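5/7/18

Monday, and the dough is winning. I fed the starter at six this morning before the dog was even up, and by the time I got back from the post office it had pushed the lid off and was making its way down the side of the jar. I know I should be pleased! Two months ago I couldn't get it to do anything but smell like nail polish. But there is a difference between lively and out of control, and I spent a good part of my lunch scraping paste off the shelf with an old gift card.

So, the bread. I've been trying to get the Unorthorpe loaf right ever since we came home from that week away in October. It was the one they sold at the bakery across from the bus stop, very dark on the outside (almost burnt, Paul would say, and did, every single day) and kind of custardy in the middle with a sour taste that came along after you'd swallowed. I bought one every morning and ate the end of it walking back. I asked the woman at the counter what was in it and she said flour, water and salt in a tone that closed the subject.

Tonight's is number 16. I write them on the calendar, which is the only reason I know. Number 12 was the best so far and of course that's the one where I didn't write down what I did. Numbers 13 and 14 were fine. Number 15 was flat as a dinner plate and went to the chickens next door, who were thrilled with it.

For this one I changed the flour. Tassanee Wongsuwan at work told me to quit buying the supermarket stuff and get the stone ground one from Riltness, and she was so firm about it that I drove out there Saturday. It's farther than I thought. You go all the way through Virness and past the feed store and then there's a little sign you'll miss if you're looking at your phone, so I missed it, and had to turn around in somebody's driveway with a lady watching me from her porch. I waved. She did not wave.

The mill shop is one room with sacks along the wall and a bell on the counter. I got the high extraction wheat and a small bag of rye, and then I got a second bag of the wheat because I'd driven all that way. It smells completely different from what I'm used to, like a barn in a good way, sort of sweet. It also drinks water like you wouldn't believe. I had my usual amount measured out and it just disappeared, so I kept adding, a splash at a time, until I'd put in 648 grams and the whole thing finally felt like dough and not like modeling clay. I wrote that down. I wrote it on the calendar AND on the back of the receipt.

Then I let it sit an hour, put in the salt, and did the folds every half hour while I did laundry in between. I really like that part. Wet your hand, reach under, pull it up, lay it over, turn the bowl. By the third time it had that smooth skin on it and held its shape when I let go. Paul came in and poked it, which he has been told about.

We had words over the oven, not bad words. He thinks running it at top heat for an hour before anything goes in is crazy, and he may have a point with the electric bill, but the pot has to be screaming hot or the crust comes out pale. We settled on forty-five minutes. I gave it 43 and then lost my nerve and gave it a few more when he went out to bring in the trash cans.

Oh, and Mom called right in the middle of shaping, so I had her on speaker with flour all over the phone. She's decided on the blue curtains. She wants me to come hem them, and I said I would, and then she said they're actually still at the store. So she's decided on them in the sense that she's thinking about them. She also wanted to know if I was eating anything besides bread, and I told her we had soup yesterday, and she asked what we had with the soup.

Her knee is better. She walked to the library and back on Friday and only sat down once, on the wall by the church, where she ran into half the town and found out about two divorces and a new roof. I swear she gets more news off that wall than I get in a month.

I meant to go through my folders tonight, and then the timer went off.

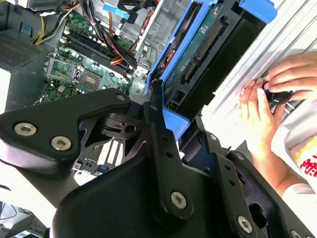 Anyway, the timer. I took the lid off the pot and it had gone UP. I actually said "oh!" out loud, by myself in the kitchen. It had split right along where I'd scored it and the one edge was lifted like a little shelf, and the color was just starting. I put it back in with no lid for another twenty minutes and stood there with the oven light on like a kid at an aquarium. Paul wanted to know if he should bring me a chair.

It's out now. It's on the rack by the window and it's crackling, that tiny ticking sound, and I'm under strict orders from myself not to cut it until it's cold all the way through. I've ruined at least three of them by not waiting. The inside goes gummy and then you can't tell whether it was underbaked or you were just greedy.

I do think the bottom might be too dark. I tipped it up to look and there's a patch that's pretty black, and it's always in the same spot, so next time I'll put a baking sheet on the rack underneath. I read that in the Sangkhawat book, the bread one with the green cover that Tassanee lent me, page 172, and I've got a bus ticket stuck in there so I can find it again. I need to give that book back. I've had it since before Easter and there's butter on it.

Tomorrow I've got the dentist at nine, then Mom's, curtains or no curtains. I'll take her half the loaf if it's any good. If it isn't, the chickens are right there.

Still have to wash the bowl. I left it soaking and now it's the kind of mess where you can't use the sponge or you've lost the sponge. Paul says he'll do it in the morning, so I'll be doing it in the morning.

10:20, quick addition. I cut it. It was mostly cool! The middle is open and shiny and a bit sticky on the knife, and the sour comes in late, just like it did on that walk back from the bus stop. We had two slices each standing up at the counter with too much butter, and Paul said it was a little burnt.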